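Sidewalk robot makers say two camera setups beat one. The test happened on a computer.

Two companies that want to sell delivery robots to cities put out results this month from what they call a head-to-head camera trial. Hiron, which makes the vehicle, and Grendthorpe, which makes the controller that steers it, compared a single forward camera against a wider rig with 4 cameras. The wider rig won. The companies say it cut unneeded stops by a large margin and that the robot is now "street ready."

What the summary says on its second page, in smaller type, is that no robot went down any street. All 400 runs took place in simulation, in a made-up town center with cobblestones, lamp posts, storefronts and a few people standing in the way.

Simulated testing is normal in this business, and there are good reasons for it. A computer can run the same trip over and over with the person moved a foot to the left. It costs little and no one gets bumped. The trouble starts when results from a rendered plaza get passed to a city council as if they came from a real one.

Stilville is where that matters. The city is weighing a permit for a small delivery program downtown, run by a local outfit called Carrier that would use the Hiron vehicle. The trial summary is attached to the permit request, and it is the only test data in the packet. 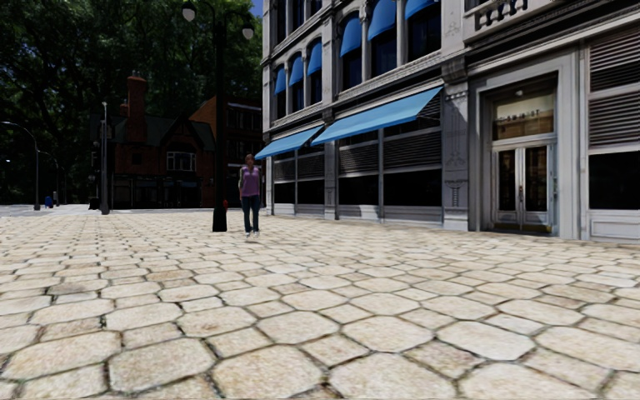
Cobblestones are a fair place to begin asking questions. On a real plaza, stones rock a vehicle with small wheels, and the rocking shakes the cameras. The summary does not say how much shake was put into the simulation, or whether any was. If the virtual robot glided along as though on a gym floor, then both camera setups were tested on an easier job than the one they will be asked to do. A rig with more cameras also has more mounts to work loose, and that would never show up in software.

Light is another gap. The runs reported were done in even daylight. There is no mention of low sun, wet stone, headlights or the glare that comes off store windows late in the afternoon. Grendthorpe says in the summary that its controller "handles a broad range of conditions," but it does not list them.

Then there are the people. Pedestrians in the trial either stood still or walked in straight lines at a steady pace. Anyone who has crossed downtown Stilville at noon knows how often that happens. Dogs on leashes, kids on scooters and shoppers walking backward out of a door are not mentioned. Nor are canes or wheelchairs, which ought to have been first on the list.

The comparison itself has a problem too. The single-camera setup ran on an older version of the controller, according to a footnote, while the wider rig ran on the current one. That makes two changes at once. Some of the gain may belong to the extra cameras and some to the new software, and the numbers as published give no way to tell them apart. It would have been simple to run both rigs on the same version.

Asked about this, Hiron said in an email that the trial was "a first step" and that a field test is planned. It did not say where, or for how long. Grendthorpe did not answer questions sent in November. Carrier said it trusts its suppliers and would start with up to 2 robots on the street, each followed by a walking attendant.

The attendant is the most sensible part of the plan. It is also the part Carrier wants to drop after the first 4 months, with no test named that the robots would have to pass beforehand.

More cameras may well turn out to be better. A robot that can see to its sides ought to have an easier time in a crowd than one that can't. But the city has been handed a claim about its own sidewalks based on a place that does not exist – and it could ask for a week of runs on the real ones before it signs anything.

The permit request is due to come before the city in December. Written comments will be taken until then.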